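Notebook, sim bench. January, open day entry

Visitors in from 10:30, last group out a little after 3. Édgar Villanueva ran the hardware side in the front bay and I had the simulator station with Edith Grajales. Writing this up while the terminal history is still open.

Setup. Workstation Kelley, second monitor turned toward the aisle. Sim build was the Kirnum branch, not main. Main still has the contact solver change and I did not want to find out about it in front of people. Task was the ball transfer: one arm, one ball, small square as the pick zone, large square as the place zone. Same table and arm model we have used since the fall. Overhead camera view for the visitors, joint plots on the other screen for us.

Runs. 161 episodes logged over the day, all with the stock policy. Ball start position randomized inside the small square plus a margin, seed taken from the clock. In hindsight a fixed seed list would have been better. Two people asked to see an episode again and I could only offer the replay, which does not carry the contact forces.

Log directory is castano_openday (Castaño without the tilde, the path parser still chokes on it). Each episode has joint positions, gripper command, ball pose and a success flag. The success flag uses the ball center, so a ball resting on the line of the large square can score either way. Known issue. I told one group that and then spent some minutes drawing it on the whiteboard.

Problems:

10:50. Plot window stopped updating. Buffer length was set to 366 samples from an old test and the redraw was failing silently when the episode ran longer. Raised it and restarted the plotter only. Sim kept going.

11:40. Gripper closed before the wrist had settled, 7 episodes in a row. Settling threshold had been loosened in the Kirnum config. Put it back to the main value. Did not see it again before lunch. Need to ask Édgar if the loose value was deliberate.

1:15. Ball rolled off the table and kept rolling on the floor. Rolling friction on the floor material is zero. Harmless, but the episode does not end until timeout, so there was a long wait with an arm doing nothing. Add a termination condition on ball height.

Questions from visitors, the ones worth keeping. Someone from Dernata wanted to know why the pick square is so much smaller than the place square. Answer given: the pick zone only sets the start distribution, and the place zone was sized for an early policy that scattered a lot. It could be reduced now. She also asked if we model the compliance of the fingers. We do not, they are rigid with a friction coefficient, and she thought that would hurt us with anything softer than the ball. Probably right. A student asked what the shadows cost in render time. I did not have a figure. Edith turned them off for one episode and the difference was not visible by eye, which says little.

View from the visitor screen, default camera:

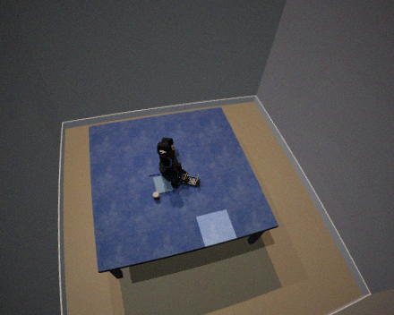

Overhead view, transfer task. Ball by the lower left corner of the small square, large square empty.

The camera is too high for a group standing back from the monitor. The ball is tiny at that distance and the dark links are hard to tell apart from above. Edith suggests a lower side camera as the default and keeping this one as an inset. I would also lighten the arm material. Neither change touches the physics, so both can go in without rerunning the baseline.

To do:
- ball height termination
- side camera, lighter arm material
- fixed seed list for demos
- settling threshold, check with Édgar before merging
- success flag: decide on center or full containment, then write it in the readme
- send Dernata the contact parameter table (Edith has the address)

Kelley left on overnight, copying logs to the share. Copy had 2 checksum mismatches on the first pass, both in plot files. Rerunning those now.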